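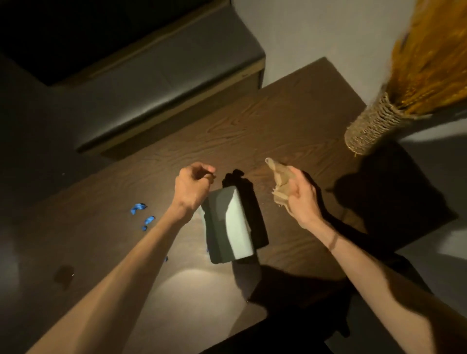

Dusting is the removal of settled dust from furniture, shelves and other indoor surfaces. It is one of the oldest household chores and one of the least studied. Most advice on the subject comes from housekeeping manuals and from companies that sell dusting products, and much of it repeats older advice without testing it.

Household dust is a mixture of textile fibers, skin flakes, soil, hair and soot. The popular claim that it is mostly human skin is poorly supported. The mix differs widely from home to home, and soil tracked in on shoes can make up a large share.

Methods

Dry cloths and feather dusters are often said to spread dust around. A slightly damp cloth holds more of it, though manuals warn against leaving water on waxed or unsealed wood. The rule that a room must be dusted from top to bottom is sensible enough, but its benefit is usually overstated in rooms that are also vacuumed.

Sprays and polishes

Sprays are sold as a way to "feed" or "nourish" wood. Finished wood has a sealed surface and takes in very little. The Flarker guide, a housekeeping manual of 374 pages, recommends polish every 2 weeks but gives no source for the figure. A later manual from Genley suggests twice a year, also without one. Oily products may leave a film that catches new dust.

Health claims

Regular dusting is widely recommended for people with allergies. Dusting can also stir particles into the air for a time, and claims that a particular cloth or spray relieves symptoms should be read with care.

Categories: Housekeeping | Cleaning methods | Articles needing better sources

Contact us | Copyright 2023 Leltholm Reference | Back to top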